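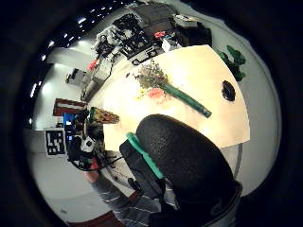 크림색 테이블 위의 작은 꽃다발. 분홍 꽃 옆에 연노랑 꽃이 모여 있고, 줄기는 짙은 초록색으로 감쌌어요.

작은 꽃다발 자주 묻는 질문

안녕하세요, 스토크데일(Storkdale) 꽃 작업실의 신채원입니다. 메일이랑 댓글로 같은 질문을 자꾸 받다 보니 답장을 복사해서 붙여 넣고 있더라고요. 그래서 아예 한 페이지에 모았습니다. 집에서 식탁이나 책상에 꽃을 펴 놓고 직접 묶어 보시는 분들 기준으로 썼어요. 웨딩이나 행사용 큰 꽃 얘기는 거의 없으니 그건 따로 문의해 주세요!

마지막 수정: 2018. 8. 15.

[꽃 고르기]

작은 꽃다발이면 꽃을 몇 송이나 사야 하나요?

제일 많이 받는 질문인데 제일 답하기 어려워요. 꽃 얼굴 크기가 다 다르니까요. 저는 수업할 때 줄기 8대로 시작하시라고 해요. 큰 꽃 한두 대, 자잘한 꽃 두세 대, 나머지는 전부 잎 소재. 처음 하시는 분들은 꽃을 너무 많이 사고 잎은 너무 적게 사세요. 그러면 꽃끼리 얼굴을 부딪쳐서 답답해 보이고, 손으로 잡고 있기도 힘들어요. 한 손에 쥐었을 때 엄지와 검지가 편하게 만나는 정도, 그게 작은 꽃다발의 굵기라고 생각하시면 됩니다.

색은 어떻게 맞추나요? 저는 색감이 없어요.

색감 없다는 분들 중에 진짜 없는 분을 아직 못 봤어요. 연한 분홍에 연한 노랑은 웬만해서는 실패하지 않아요. 둘 다 톤이 연하면 서로 싸우질 않거든요. 여기에 너무 쨍한 초록 말고 올리브빛이 도는 가느다란 잎을 섞으면 전체가 차분해져요. 위에 올린 사진이 딱 그 조합이에요. 반대로 진한 빨강에 진한 노랑은 저도 조심합니다. 잘못하면 간판처럼 돼요.

그래도 불안하시면 한 가지 색으로만 가세요. 분홍만, 아니면 흰색만. 대신 꽃 크기를 섞는 거예요. 큰 것, 작은 것, 더 작은 것. 이렇게만 해도 심심하지 않아요.

잎 소재는 뭐가 좋아요?

잎이 가늘고 옆으로 퍼지는 걸 좋아해요. 꽃 사이에 틈을 만들어 주고, 꽃다발 위쪽이 부채처럼 열리거든요. 유칼립투스는 향도 좋고 오래가는데 잎이 동그란 종류는 작은 다발에서 혼자 너무 커 보일 때가 있어요. 그럴 땐 아래쪽 잎을 떼고 끝부분만 쓰시면 돼요. 꽃집에서 "선이 가는 소재 주세요" 하면 대부분 알아들으십니다.

집에 있는 화분 잎을 잘라 써도 되나요?

됩니다. 저도 급하면 잘라요. 다만 잎이 넓은 관엽은 다발 안에 넣지 말고 맨 바깥에 한두 장 둘러 주는 용도로 쓰세요. 안쪽에 넣으면 꽃이 다 가려져요. 그리고 자르면 하얀 즙이 나오는 식물이 있는데 피부가 예민한 분은 꼭 장갑을 끼시고, 아이나 반려동물 있는 집은 독성이 있는지 먼저 찾아보세요. 이건 잔소리 맞습니다.

[묶고 감싸기]

나선형으로 묶으라는데 도무지 안 돼요.

다들 처음엔 안 돼요, 저도 한참 걸렸어요. 수업에 오셨던 키바 캐럴(Caoimhe Carroll) 님은 첫날 줄기를 세 번이나 쏟으셨는데 지금은 저보다 빨리 잡으세요. 요령은 하나예요. 줄기를 늘 같은 방향으로 비스듬히 올리고, 한 대 올릴 때마다 다발을 조금씩 돌리는 것. 돌리는 걸 잊으면 한쪽만 뚱뚱해집니다. 잡은 손에 힘을 꽉 주지 마세요. 새 줄기가 들어갈 자리가 없어져요.

그런데 줄기가 몇 대 안 되는 작은 다발은 나선이 아니어도 괜찮아요. 테이블에 눕혀 놓고 하셔도 됩니다. 잎을 제일 아래 넓게 깔고, 그 위에 긴 꽃, 짧은 꽃 순서로 포개서 줄기 쪽을 한 번에 묶는 거예요. 한쪽에서만 보는 다발이 되지만 선물로 건네기엔 이쪽이 더 예쁠 때도 많아요.

끈은 뭘로 묶어요?

처음 고정은 마끈이나 고무줄이 제일 편해요. 고무줄은 줄기 한 대에 먼저 걸고 나서 전체를 빙 돌려 다른 줄기에 걸면 한 손으로도 됩니다. 리본은 마지막에요. 리본으로 처음부터 고정하려고 하면 미끄러워서 속 터져요. 철사는 작은 다발엔 안 쓰는 편이 좋아요. 줄기가 눌려서 물을 못 올려요.

줄기를 끝까지 감싸는 게 나아요, 좀 보이게 두는 게 나아요?

취향이긴 한데요, 바로 건넬 다발이면 저는 길게 감싸는 걸 좋아해요. 꽃이 연한 색일수록 줄기 쪽이 짙은 초록이면 눈이 위로 가고, 손에 쥐었을 때도 깔끔해요. 대신 물에 꽂을 다발이면 감싼 걸 꼭 풀어야 합니다! "포장째 꽂아도 되나요" 물어보시는 분이 정말 많은데, 안 돼요. 안에서 줄기가 물러요.

포장지는 어떤 걸 쓰세요?

색만 말씀드리면 짙은 초록, 회색, 크림색 이렇게 돌려 써요. 종이는 습기에 약하니까 줄기 쪽에 얇은 비닐을 한 겹 대 주시고요. 번쩍이는 포장지는 사진 찍을 때 빛이 튀어서 잘 안 써요. 그리고 포장지를 너무 크게 자르지 마세요. 작은 꽃다발에 큰 종이를 두르면 꽃이 종이에 파묻혀요. 다발을 눕혀 보고 양옆으로 손바닥 하나씩 남으면 충분합니다.

[작업할 자리]

꽃 작업용 테이블이 따로 있어야 하나요?

아니요! 식탁이면 돼요. 다만 상판 색은 좀 중요하다고 생각해요. 저는 크림색 같은 밝은 상판이 제일 좋더라고요. 잎 그림자도 잘 보이고, 꽃 색이 이상하게 물들지 않아요. 짙은 나무 상판이면 흰 종이나 밝은 천을 한 장 까세요. 유리 식탁은 반사 때문에 저는 좀 어지러워요.

나무 상판에 물 자국이 남을까 걱정되면 얇은 고무 매트를 까시면 되고, 가위를 놓을 자리에도 하나 깔아 두세요. 전정가위가 의외로 상판을 많이 긁어요.

조명은요?

따뜻한 색 전등 밑에서 묶으면 기분은 참 좋은데 노란 꽃과 흰 꽃이 비슷하게 보여요. 저도 밤에 "흰색만 썼네" 하고 잤다가 아침에 연노랑이 섞여 있어서 놀란 적이 있어요. 색을 고르는 건 낮에 창가에서, 묶는 건 아무 때나. 이렇게 나눠 두시면 편합니다.

자리가 좁고 주변이 어수선한데 괜찮을까요?

괜찮아요. 꽃다발 하나 눕힐 자리, 그 옆에 손이 움직일 자리만 있으면 돼요. 대신 물통은 전자제품 쪽에 두지 마시고 바닥에 두세요. 피다르 오 켈러헤(Peadar Ó Ceallaigh) 님이 책상에서 연습하시다가 물통을 엎으셔서 키보드를 하나 보내셨습니다... 본인이 꼭 써 달라고 하셨어요.

잎 부스러기는 어떻게 치우세요?

하면서 치우려고 하면 끝이 없어요. 저는 테이블 한쪽 끝에 신문지를 깔고 떼어 낸 잎을 전부 그쪽으로 밀어 놨다가 마지막에 둘둘 말아 버려요. 꽃가루가 옷에 묻으면 손으로 문지르지 말고 테이프로 톡톡 떼세요. 문지르면 그대로 물들어요. 특히 백합은 수술을 먼저 떼고 시작하시는 게 좋아요.

[오래 보기]

꽃다발을 테이블에 눕혀 놔도 되나요?

잠깐은 괜찮아요. 포장하고 카드 쓰고 하는 동안은 걱정 안 하셔도 돼요. 그런데 더운 날 몇 시간씩 두면 얼굴이 작은 꽃부터 고개를 숙여요. 바로 못 드릴 것 같으면 줄기 끝을 젖은 키친타월로 감싸고 비닐을 씌워 주세요. 눕힐 때는 꽃 얼굴이 바닥에 눌리지 않게, 잎이 밑으로 가게요.

물은 얼마나 자주 갈아요?

매일이요. 귀찮으면 이틀에 한 번. 갈 때마다 줄기 끝을 조금씩 사선으로 잘라 주시고, 물에 잠기는 잎은 다 떼세요. 꽃이 빨리 시든다고 연락 주시는 분들께 사진을 부탁드려 보면 열에 여덟은 잎이 물속에 있어요. 정확히 세어 본 건 아니고 제 느낌이 그래요.

설탕이나 사이다를 넣으면 오래가나요?

저는 안 넣어요. 당분만 들어가면 물이 금방 탁해지더라고요. 꽃집에서 주는 작은 영양제 봉지가 있으면 그걸 쓰시고, 없으면 그냥 깨끗한 물에 깨끗한 화병이 최고예요. 화병 안쪽이 미끈거리면 솔로 꼭 닦아 주세요.

말려도 예쁜가요?

자잘한 노란 꽃이나 가는 잎은 잘 마르는 종류가 많아요. 분홍 꽃은 종류에 따라 색이 갈색으로 빠지기도 하고요. 말릴 거면 시들기 시작할 때가 아니라 한창 예쁠 때 거꾸로 매다셔야 해요. 이게 아까워서 다들 못 하시죠, 저도 그 마음 알아요. 햇빛이 안 드는 곳, 바람 통하는 곳에 두시면 됩니다.

[수업과 주문]

수업은 몇 명이 같이 하나요?

한 번에 4명이에요. 더 늘려 달라는 말씀도 많이 하시는데 테이블이 꽉 차면 제가 손을 못 봐 드려요. 지금까지 작업실 수업에 다녀가신 분이 44명 이상인데, 전부 이 인원을 지켜서 했습니다. 대기 신청은 메일로 성함만 남겨 주세요.

준비물이 있나요?

꽃이랑 도구는 제가 다 준비해요. 소매가 너무 넓은 옷만 피해 주세요. 줄기 잡고 돌릴 때 자꾸 쓸려요. 장갑은 얇은 걸로 빌려 드리는데 평소에 쓰시는 게 있으면 가져오셔도 좋아요.

12월에도 수업이 있나요?

있어요. 다만 12월에는 꽃다발 대신 리스를 주로 만들어요. 꽃다발을 배우고 싶으시면 다른 달이 낫습니다. 리스 수업은 다시 리(Darcy Li) 선생님이 맡으시고 저는 옆에서 솔잎을 자릅니다.

완성된 꽃다발만 살 수도 있나요?

네, 작업실에 들르실 수 있는 분께만 드려요. 택배는 몇 번 해 봤는데 받으시는 분도 저도 마음이 아파서 그만뒀어요. 원하는 색 두 가지랑 찾으실 날짜만 적어 주시면 꽃은 제가 그날 시장에서 보고 고를게요. 특정 꽃을 꼭 넣어 달라고 하시면 제철이 아닐 때는 어렵다고 말씀드릴 수도 있어요.

여기 없는 질문은 댓글로 남겨 주세요. 바로는 못 보더라도 저녁에 물통 다 씻고 나면 읽습니다!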